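Tundari Round Bowl, Large
Pornard Tableware — Wooden Bowls
Item 1196-L
Listing updated December 27, 2021

A wide, shallow bowl in pale wood with a thick, smooth rim. Good for fruit, bread, keys, or the small toys that collect on a kitchen table by the end of the day. 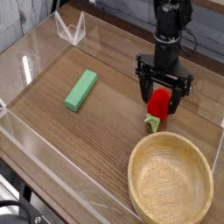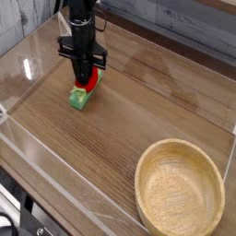
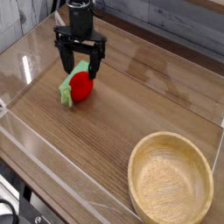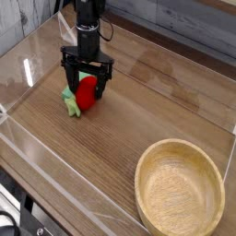 The Tundari is the largest of the three round bowls we carry, and the one most customers end up using every day. It is made for us by the Tichý workshop, which has turned bowls to the same pattern for 38 years. Each one is cut from a single blank, sanded by hand, and finished with food-safe oil. No stain is used, so the wood keeps its light tan color, and the grain shows clearly across the inside, as it does in the bowl in the second picture. No two bowls have the same grain. If you order a pair, expect them to differ a little in tone.

The bottom of the interior is broad and flat. Round fruit sits in a single layer and is less likely to bruise than it would be in a deep bowl. The thick rim gives you something to hold when the bowl is full — you can carry it with one hand on each side without touching what is in it.

Details
Diameter: 39 cm
Material: solid wood, oiled
Finish: food-safe oil, inside and out
Price: $82
Also sold in medium and small

Care
Wash by hand with warm water and a little dish soap. Dry it right away with a towel and let it stand on its edge until the wood feels dry all over. Do not soak it, and do not put it in the dishwasher, the oven, or the microwave.

Oil the bowl when the surface starts to look dull. For most kitchens that means every couple of months. Use mineral oil or Eloditz Bowl Oil, wipe on a thin coat, leave it overnight, and rub off what has not soaked in. New bowls take more oil than old ones.

Small scratches can be taken out with fine sandpaper. Sand with the grain and oil the spot afterward. Deep cracks cannot be repaired, and we do not recommend filling them if the bowl is used for food.

Common uses
Fruit and bread are the usual ones. It also works as a salad bowl for a large table, although dressing will darken the wood over time. Some buyers keep one just for toys. Plush and foam pieces are easy to drop in and lift out again because the sides are low. If you use the bowl this way, keep a separate one for food.

Shipping and returns
Bowls ship within two working days, wrapped in paper and packed in a double carton. Unused bowls can be returned within 30 days. Once a bowl has been oiled or washed we can only accept it back for a fault in the wood.

The medium size is out of stock until the next Tichý delivery. Orders already placed for it will be filled first. For questions about sizes, matching pairs, or wholesale, write to Genalyn Calimlim in the Pornard order office and include the item number.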